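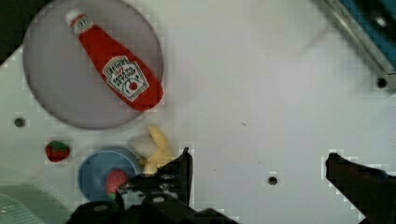

Pons Robotics Club – Manipulation Team

List: manipulation-team
Subject: Re: table setup and recording plan before the Nosero round
Date: Sunday, April 19, 2026

Replying to the whole list, as several of the same questions came in off list. The earlier message is quoted in pieces with answers under each one.

> The task sheet says "clear the plate." Does that mean everything goes
> in the bowl, or only the fruit? We have been recording it both ways.

Only the fruit goes in the bowl. The bottle comes off the plate and can be put down anywhere on the open part of the table, as long as it ends up lying fully on the white surface. Leaning on the rim of the plate does not score. In the Nosero rules this is the paragraph on release, and it is easy to miss on a first read.

Please stop recording the version where the bottle goes in the bowl. It does not fit, and those episodes have to be pulled out by hand later. Anything already saved that way should be moved to the folder called old_task. Do not delete it.

> The ketchup bottle keeps slipping when we grab it near the cap. Is it
> OK to grab it in the middle instead?

Yes, and that is what we want. Open the gripper all the way, line up across the body of the bottle and close slowly. When the bottle is lying diagonally on the plate you will have to turn the wrist before you come down, not after. The Thursday group has been turning it at the last moment and bumping the plate. If the plate moves more than a little, stop the episode, mark it as failed and reset.

The banana is the other one people ask about. Take it across the curve, near the middle. If it is lying close to the bowl, come in from the open side so the finger does not push the bowl away.

> Do we have to put everything back in the same spot each time?

No. Please don't. The first set from March was nearly useless for training because every object was in the same position, and the policy learned the position. Move the fruit, the bowl and the plate between episodes. Keep all of them inside the reach of the arm. Things may touch, and some episodes should start with fruit already in the bowl, so the policy sees that case too. The instruction text for those has to say so. "Put the banana in the bowl" is fine. "Put all the fruit in the bowl" is fine. "Clear table" is not an instruction we use anymore.

> How many episodes do we still need? The wiki and the spreadsheet say
> different things.

The spreadsheet is right and the wiki is old. We have 982 usable episodes after the last cleanup. The target is 2000 before we start the final training run. That is a lot of driving, and it will only work if each group fills its slot. One operator and one person resetting the table is enough, so a group of four can split up and cover two slots.

> The wrist view is partly blocked by the gripper when it is low over
> the bowl. Should we move the camera?

Leave the camera where it is. Moving it now would mean that the old episodes and the new ones do not match, and we can't afford to throw out what we have. The left finger will cover part of the bowl in some positions. Use the overhead view on the second screen to check that the fruit is in before you open the gripper.

> Last thing, the Drata uploader stopped at 3 percent and hung.

Known problem – it hangs when the folder name has a space in it. Rename the folder, close the uploader and start it again. If it hangs a second time, copy the files to the lab drive and write a line in the log so they get uploaded from there.

A few items that were not in the quoted message:

The Cindach fingertips are worn and the replacements have been ordered. Until they come, do not swap tips between the two arms. Check the screws on both fingers before you start, and tighten by hand only.

Write the log entry before you leave, even if the session was short. The slot, the operator's initials, the number of good episodes and anything that broke are all we need.

Sign-up for next week's slots is open in the usual place. The evening ones are still mostly free.

– Manipulation team lead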